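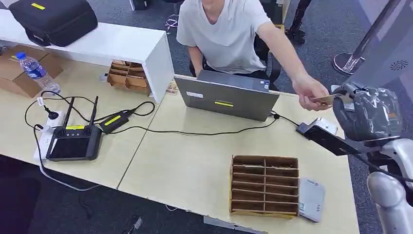
My bank would like to know how I feel. So would my dentist, the pharmacy, and the company that sold me a shower curtain in December. I was asked to rate the shower curtain journey from one to ten. I live 90 feet from the store.

I used to answer these things. I was raised to reply when spoken to. Then I gave a perfectly decent parking garage a seven, and a manager called me at dinnertime to ask where it had gone wrong. Seven is a good grade! I got through college on sevens.
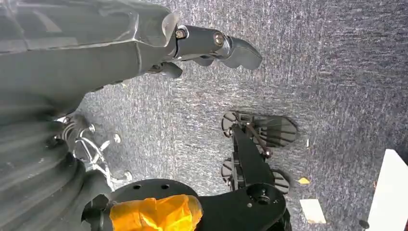

My neighbor Anoma Kanagaratnam drove a delivery van for Fuvar, and she explained the scale to me. Ten means fine. Nine means a talk with the supervisor. Anything lower and your route goes to somebody else. She once lost a week of good shifts over an eight from a man who wrote "very pleasant" in the box.

So now I hand out tens like Halloween candy. The soup at Postlow was cold and I gave it a ten - the kid who carried it over didn't cook it.

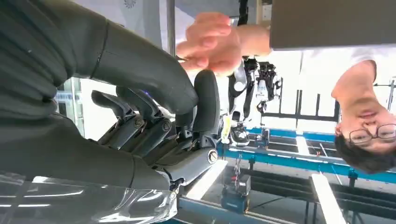 Last month I looked up a plumber who had 952 reviews, every one of them glowing. I learned nothing about his plumbing. He came, he fixed the sink, and before his truck had left the curb my phone buzzed to ask how likely I was to recommend him to a friend. Which friend? Most of mine rent.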